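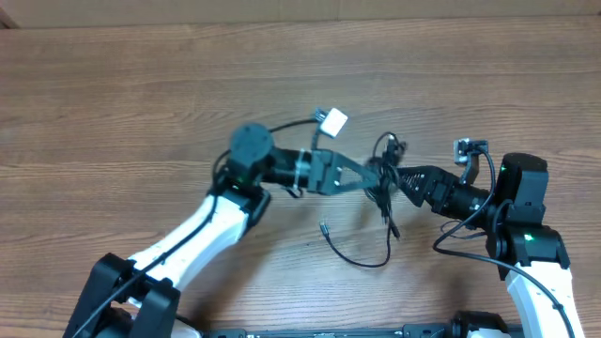
Cable sorting exercise with both arms of the Vasteo kit.

Vasteo two-arm kit, review after one term in our robotics club
Posted September 11, 2025

I help with the student robotics club in Bruderton, and we have used this kit since February. I want to write for other clubs which are thinking to buy it.

The arms are white and black, joined by one long rail, and each arm has its own small camera above the wrist. Assembly took our students two afternoons. The manual from Barkow is correct but very short, so please read it to the end before you open the screws bag.

For the student project we chose cables, and this was more difficult than we expected. A soft cable does not stay where you put it. The students recorded 35 tries for the first task and 23 for the second, and they learned a lot about patience.

Good: the grippers hold thin things well, and the green lights are easy to see from the other side of the table.

Not so good: the cabling on the arms needs attention. We check the zip ties before each meeting. Also the spare motor cost us 300 dollars, and it is much for a small club.

I give four stars from five. Next we will bring it to the Rosenthal competition.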